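Cable slack on the two-arm cell

Friday, January 30, 2026

The left arm started dropping off the bus again this week, always with the elbow folded and the wrist near the middle of the board. Same symptom as July, same cause. The cable run was too short over the shoulder and the connector at the wrist was taking the load.

Bilal Azar had already swapped the wrist servo at Privitdale before I got to it. The fault stayed, so the old servo goes back in the spares drawer.

What I did, for the next time:

Power off both arms. Support the wrist by hand before the torque goes, or it lands on the gripper.

Release the cable from the base upward. Leave the wrist end plugged in until the rest is free, then pull it straight out. The latch is small and breaks if you lever it.

Fold the shoulder to 90 degrees and re-route along the outside of the links. Leave a loop above the wrist. I had been keeping this loop low to look tidy, and that was the mistake. A tall loop moves freely and does not pinch.

Check the base screws while you are down there. Two on the left mount had backed off. I used the medium threadlocker and marked the heads.

Re-home, then bring the grippers toward each other at low speed with the small block between them. This is the pose that used to fail.

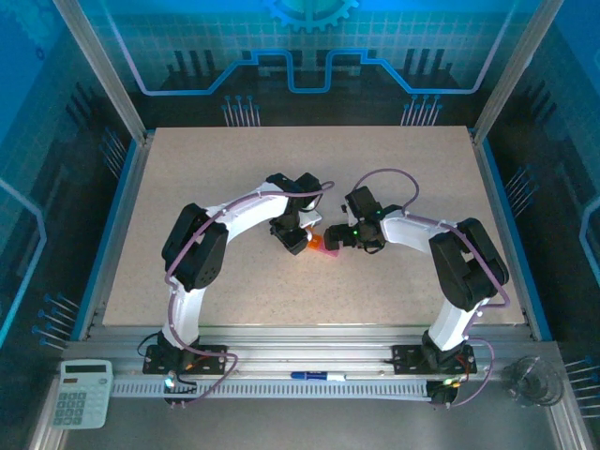

Both arms at the center of the board, purple cables looped above the wrists.

I ran the pose 32 times with no dropouts. Jenő Gál wants a longer soak before we put the Harb job back on it, so it will run overnight at up to 7 cycles a minute with logging on.

Still open: the right arm has the same routing but an older connector. I have ordered 2 from Alteck and will change it when they come in - until then, check that end by hand before each shift.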